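## 3. Collecting demonstrations with a class that had other plans

The course ran for one term at Tustlow, with nine students enrolled and nine still enrolled at the end, a retention figure we report first because it is the best number in the paper. The assignment was to gather demonstrations of household cloth handling, train a small policy on them, and find out why it failed. The last part was not in the syllabus, but the students got there without prompting.

Earlier versions of the course had used a tabletop arm and a box of colored blocks. Students learned to stack the blocks, and the arm learned to stack the blocks, and everyone received a good grade. When we asked in the exit survey what they would change, the most common answer was "the blocks." We therefore moved to laundry, which every student owned and few had dealt with recently.

### 3.1 Setup and protocol

Students worked in three teams and took hand-held grippers home. Each team was asked to record in the rooms where washing was really done, with whatever happened to be in those rooms left in place. This rule met some resistance. One team tidied a whole kitchen before recording and then, in the spirit of science, was asked to put it back.

The protocol fit on one page. A demonstration began with the fingers open and ended with the cloth released, folded or hung, depending on the task. The operator was to use the gripper wherever possible and a free hand only when the cloth demanded it. Teams kept a written log of each session, noting the cloth, the room, and anything that went wrong. The logs grew longer as the term went on, and the entries under "anything that went wrong" grew longest of all.

Kheri Khaemba, who taught the practical sessions, added one more rule after the second week: no demonstration could be deleted for looking clumsy. Students had been keeping only their most graceful attempts, and the resulting policy behaved like someone who had read a great deal about towels.

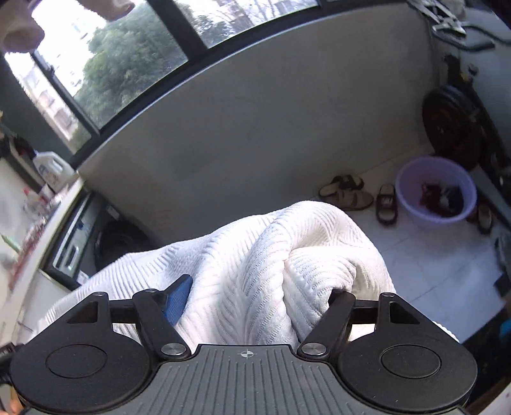

**Figure 1.** A white knitted towel held in the hand-held gripper during work on an enclosed balcony.

Towels proved to be the hardest item on the list, and the one the students had been looking forward to as a rest. We had ranked the cloths by size and assumed that difficulty would follow. What mattered more was how a cloth behaved once part of it had been picked up, and a towel has a great deal of itself left over after the picking up is done. In Figure 1 the fingers have hold of a bunched mound, with one side draping toward the counter and the rest spreading out to the right, partly over the floor. A folding policy would like to know where the corners are. So would the student. The team's log for the towel task uses the word "corner" on nearly every line, usually next to a question mark. The herringbone-like ribbing gave the students some hope that the direction of the pattern might serve as a cue to the direction of the cloth, and one of them wrote two pages on the idea. We include it among the things left for future classes.

The rooms taught a second lesson. Background items that the students had stopped noticing years ago were all news to the model. The balcony in the same figure has sandals and slippers on the tile, a detergent-type bottle on the counter, and a lavender basin with a dark and red heap in it that looks like more cloth. A person folding a towel ignores a second pile without effort. Our first policy did not, and in its early evaluations it showed a steady interest in whatever textile was farthest from the task.

### 3.2 Labeling

Labeling was shared across teams, so that no group marked its own recordings. Each demonstration was given a start point, an end point and one of three outcome labels: done, partly done, and abandoned. Agreement was high on the first and the last. "Partly done" became the subject of a class meeting that overran its slot. Bence Kozma argued that a towel folded once and then dropped was partly done. The opposing side held that it was a towel on the floor. The class voted, the towel side won, and the relevant labels were changed that evening.

We had planned to use Datico for the labels, but the teams had settled on a shared spreadsheet before the accounts were set up, and by then the spreadsheet had loyal supporters. Its color scheme is not explained anywhere and we have been advised not to alter it.

### 3.3 What the students changed

After the midterm review in March, each team was allowed to make a single change to the protocol and had to argue for it in front of the others. The first asked for a short pause after the grasp, so that a swinging cloth could settle before the next move. The second asked that operators shake the cloth out before looking for an edge, which is what most people do at home and which our instructions had managed to forbid. The third asked for fewer towels. The first two changes were adopted.

Both made the recordings longer, and both made the logs calmer. We cannot separate their effects on the trained policy, as the teams began using them in the same week and had no interest in going back. A cleaner comparison would hold the room and the cloth fixed and vary one instruction at a time. The students suggested this themselves, in the final session, for next year's class to carry out.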